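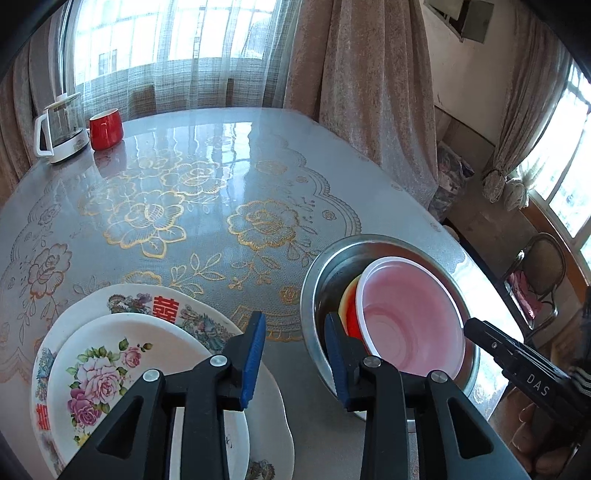 **Gripper loses the bowl on lift, left finger slow to close**

**m_ruggiero**

Hello all. We have two hand-held grippers for table tasks and one of them gives me trouble. On 2026-10-17 it dropped a bowl back into the basin. The bowl did not break, but my helper had her other hand under it, and I do not like that.

The fault is always the same. I close on the rim, the right finger arrives first, the left one comes late, and the bowl turns in the grip when I lift. Plates are no problem. We did 516 lifts before the first drop, then 4 drops in one afternoon. Firmware is the last one from Pedska.

Has anybody seen this?

**tormod_n**

Which finger do you put inside the bowl? And what is the bowl standing on? If it sits in another bowl you may be pulling on both.

**m_ruggiero**

Left finger inside, right finger outside. And yes, there is a second bowl under it.
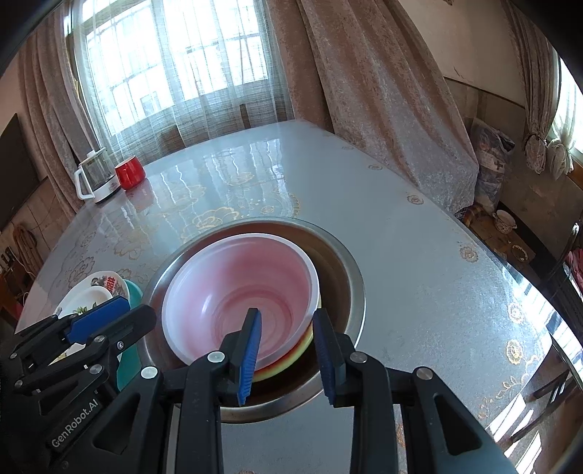
*Grip position on the rim, left finger inside the white bowl, yellow bowl below it.*

**tormod_n**

Then I would not look for a fault in the gripper yet. Stacked bowls can stick to each other. You lift one, the other comes along for a moment, then it lets go and everything jumps. Take the yellow bowl out and repeat.

**leszek_w**

I don't agree with Tormod. Sticking bowls do not explain why the left finger is late. She wrote that it is slow before the lift. This is a joint problem. On our unit one pin was too tight after cleaning and we had the same delay. Open and close it slowly with nothing between the pads and watch both sides.

**tormod_n**

OK, I read too fast. But please test both things separately, otherwise you will not know which one helped.

**mehrangiz_gh**

Before any test: no hands under the load. In our lab in Isen we stopped for 8 days after a cut finger from a broken plate. Put a folded towel in the basin and use plastic dishes only until the cause is found.

**m_ruggiero**

Thank you, the towel is a good idea. I did the empty test. The left side stops for a moment when it is half closed, and I can feel it in the handle. So I think Leszek is right about the joint. Without the second bowl the drop is more rare, but it still happens once or twice.

**leszek_w**

Loosen that pin a quarter turn, no more. Then do 700 empty cycles before you touch a dish.

**tormod_n**

A quarter turn is a lot on some versions. I would start with less and mark the old position with a pen.

**m_ruggiero**

I will start with less. The pen mark is done. I write again when the cycles are finished.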